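Guvus 双指夹爪套件试用记录:离“能干家务”还差多少

试用人:Custódio Meireles
日期:3/4/20

先交代评测范围。Guvus 是一套装在现有协作臂腕部的双指夹爪,带软质指垫、控制盒和一份抓取程序库。厂家宣传页上写的是“面向家庭与轻型车间的通用末端”。我们关心的问题比较窄:把它装到一台现成的臂上,不请集成商,由一个会调机器但不写算法的人来操作,它能不能承担日常的收拾、取放和上料。

试用在 Drarbridge 的小工作间进行,前后 17 天。对照品是 Pinheiro 的三指末端,之前在同一个位置用过一个季度。两者价格接近,安装法兰一致,更换时不需要改底座。

安装

机械安装没有难点。法兰对孔、上螺钉、接线、配重补偿,一个人一上午可以完成。说明书里力矩值写得清楚,但支架板的装配顺序有一处错误:按图先锁指根螺钉,后面的导向件就没有调整余量,要退回来重做。我们重做了一次。厂家在 July 的修订版里是否会改,客服没有给出明确答复。

走线是弱项。线缆从腕部外侧引出,没有随附线夹,腕关节转到极限位置时线会绷紧。Pinheiro 那套走中空腕,没有这个问题。建议自备扎带和一段护套,并在软件里把腕关节的转角限位收窄一些。代价是某些从侧面进入的抓取姿态做不到了,后面测试中有几次失败与此有关。

控制盒的风扇噪声偏高,放在工作间无所谓,放在厨房或客厅会有人抱怨。开机自检较慢,急停复位之后还要再走一遍自检,调试阶段很耗耐心。

标定

标定分两步:指尖零位和手眼关系。零位由程序自动完成,重复性好,重新上电后基本不用再做。手眼标定要用附带的棋盘板,取样姿态由人手动引导。取样太集中时,软件不会提示,只会给出一个看起来很漂亮的残差,结果放到工作区边缘就偏。正确做法是把板子放到远近高低不同的位置,腕部也要有足够的倾角变化。这部分内容应当写进快速指南,现在只在附录里出现。

指垫换过之后需要重标零位。指垫压缩量会影响闭合宽度的读数,新垫和用过一段时间的垫子差别可以测出来。

取放任务

测试物品分为三类:硬质规则件(积木、小盒、工具头)、小瓶和小罐、软包装。每类都在两种条件下做:平放在开阔台面上,以及放在架子、柜体边缘等受限位置。光照不做特殊处理,白天开窗,晚上开顶灯。

硬质规则件的结果最好。开阔台面上的积木和小盒几乎不出错,速度慢于人手,但可以长时间重复。软质指垫对姿态误差有明显的容忍度,夹偏一点也能自己找正。失败集中在薄件上:贴着台面的薄片,指尖下不去,软垫先碰台面,控制器把接触力误判为已经夹住,然后空手抬起。软件里有“闭合宽度校验”选项,默认关闭,打开后误判减少。
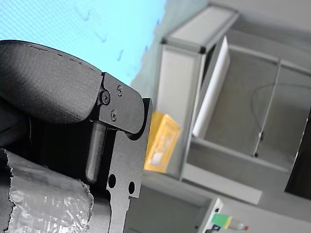
软包装的情况要复杂一些。袋子的外形每次都不同,抓取点由视觉给出,但视觉只看轮廓,不判断里面的东西在哪一头。夹在空的一角,提起后内容物下坠,袋子转向,放置时的朝向就错了。对于只求“放进箱子”的任务,朝向无所谓;要求码放整齐的任务则不合格。透光的包装还有另一个问题,深度图上会出现空洞,程序库的处理方式是把空洞当成背景,于是抓取点常常落在边沿。

小瓶居中。直立时可靠,倒下时要看滚动的方向。夹爪闭合并非完全同步,先接触的一侧会推着瓶子走一小段。把闭合速度降到默认值的一半可以缓解,整体节拍随之变长。拧盖没有列入正式测试,试过几次,单臂加双指基本做不了,瓶身需要另外固定。

受限位置的成绩整体下滑。夹爪本体偏宽,支架板和指根在狭窄处占空间,碰撞模型又按外包络计算,规划器经常直接报“无可行路径”。人一眼就能看出从斜上方可以进去,规划器不肯走。手动示教可以绕过,但示教过的动作换一个物品位置就失效,这已经不算自主作业。

指垫与磨损

指垫的摩擦系数合适,在塑料、纸盒、漆面金属上都夹得稳。沾了油或面粉之后下降很快,需要擦拭。材料表面有纹理,碎屑容易嵌进去,湿布擦不净,用软毛刷加少量酒精效果较好。厂家没有给出耐清洗次数,这一项如果要进厨房必须补上。

试用期间更换过 2 副指垫。第一副是边沿起毛,第二副是粘接面局部脱开,夹持仍然可用,但零位漂移超出了我们自己定的限值。备件单独出售,到货周期偏长,建议下单时一并购买。

螺钉方面,运行一周后例行检查,发现支架上有一颗松动。涂中强度螺纹胶后没有再出现。说明书没有要求涂胶,我们认为应该要求。

家务类任务

在工作间之外,我们把系统推到 Saditside 的样板厨房做了一组接近真实家务的测试,共 13 项,包括清空沥水架、把杂物从台面收进抽屉、叠擦手巾、给洗碗机装碗等。判定标准是:一次下达指令后,无人接触设备,最终状态能被住户接受。

不需人工介入就能稳定完成的只有 2 项:把硬质小件收进敞口盒,以及把直立的瓶罐从台面移到开放层架。其余各项要么中途需要人扶一把,要么完成后还要人返工。叠毛巾耗时最长,结果最差。夹爪能抓住布角,问题出在找布角。洗碗机装碗的难点在拉篮间隙,夹爪进得去,松开时退不出来,会把旁边的碗带歪。开抽屉依赖把手形状,杆式把手可以,内凹式把手不行。

需要说明的是,上述失败里属于夹爪硬件的不到一半。感知和规划的责任更大。换用 Pinheiro 的三指末端,抓取圆形物的成功率略高,但在收纳、码放这类整体任务上,两者的差别很小。花钱升级末端,对整机能力的提升有限,预算紧张时应优先考虑相机和软件。

车间类任务

车间上料的结论相对乐观。条件是工件种类固定、托盘位置固定、节拍要求宽松。我们用它给一台小型台钻送料,工件为切好的铝块,连续运行一个班次,停机原因主要是托盘取空后等人补料。切屑会落在指垫上,需要加一个吹气口,程序里每隔若干件吹一次。夹持力设定分档而不是连续可调,铝块用第三档合适,薄壁件在第二档偏松,第三档留压痕。

与一台气动平行夹爪相比,Guvus 的优势是换件不用换指,劣势是价格和速度。如果车间里只有一种工件,买气动的就够了。如果每天换几种小批量工件,它省下的换型时间值得计算一下。

软件

程序库分为基础动作和任务模板两层。基础动作写得扎实,参数命名一致,报错信息能定位到具体环节。任务模板质量参差,“收纳”模板可以直接用,“整理台面”模板默认把所有识别不了的东西都推到一边,易碎物在场时不应启用。日志导出格式为纯文本,便于排查,时间戳没有时区,多台设备合并日志时要自己处理。

固件升级过一次,升级后夹持力曲线略有变化,更新说明里没有提到。对已经投产的用户,建议锁定版本。

安全

夹爪自身有力限,手指伸进去不会造成伤害,我们用测力计复核过各档数值,与标称相符。但夹着物品运动时,风险取决于物品本身和臂的速度。家庭环境里有儿童或宠物时,现有的接触检测不足以允许无人看管运行。断电后夹爪保持当前位置,不会自行松开,手动释放孔在指根后侧,需要内六角扳手,工具应固定放在设备附近。

评价

硬件做工:良好,走线除外。
安装文档:及格,装配顺序一节需要修订。
规则件取放:优秀。
软包装取放:可用于无朝向要求的场合。
受限空间作业:不合格。
家务适用性:不合格。
小批量车间上料:推荐,前提是有人定期巡检。
耗材成本:偏高。

适合购买的用户:已有协作臂、工件以硬质小件为主、内部有人能做标定和日常维护的小型车间,以及需要一个可靠夹持端做研究的实验室。希望买来收拾厨房的用户,目前不建议下单。我们在 Drarbridge 的这一套会留在台钻旁边继续上料,走线改好之后再补测受限位置的几项。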